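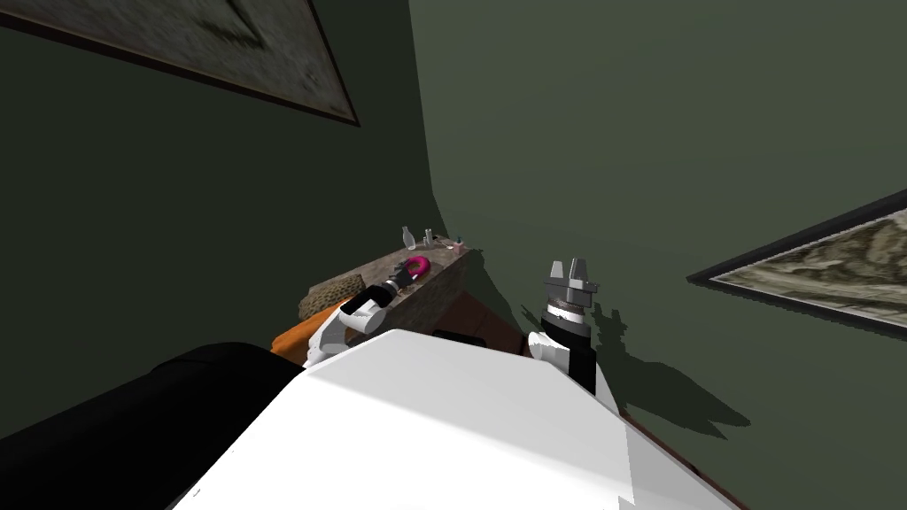 Simulation view, left arm reaching towards the ledge.

Thu 21 December

Workshop notebook, Gristthorpe. Entry by Refugio Solís.

Work today was confined to the desktop release of Tlapale, our third-party client for the Biline bookmarking service. The purpose was to settle which build goes to the store and to record the remaining faults.

Start-up. The cold start on the older test tablet remains slow. The delay lies in the account check, which holds back the first page of boards until the service has replied. I have moved the check so that saved boards are drawn first and the sign-in state is filled in afterwards. The change is on the branch only and should be read by a second person before it is merged.

Image cache. The limit had been left at 32 MB from the phone version. At that size the desktop window discards pictures while the user is still scrolling past them, and they are then fetched again. I raised the limit to 80 MB and repeated the long scroll on the largest test board. Repeat fetches fell to 3 over the whole run. Memory use was acceptable on both test machines. The phone build keeps the old limit.

Window resizing. The column layout does not recover when the window is narrowed past the point at which the side menu folds away. One column remains hidden behind the menu until the page is reloaded. The fault was reported against the last build and marked as fixed; it has been reopened. It appears only when the display is scaled above the normal setting, so it may have been closed after testing at normal scale.

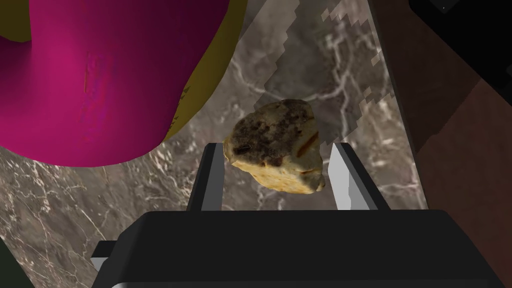 Simulation view, magenta object with yellow rim over grey marble.

Share menu. Sending a link from the browser to Tlapale works, but the title is lost if it contains an ampersand. The text is being escaped twice, once by our code and once by the Pason library. I have removed our own step. The tests for plain titles pass; a test for accented titles is still to be written.

Translations. There are 46 strings outstanding in the Spanish file, nearly all of them in the settings pages. The wording of 'board' and 'collection' must be agreed before these are sent out - the present file uses both for the same thing.

Store listing. The description still refers to live tiles for single boards, a feature withdrawn from this release. The paragraph is to be removed before submission. The privacy statement has not changed.

Outstanding: review of the start-up branch, the resizing fault, the accented title test. Submission is held until February.

R. Solís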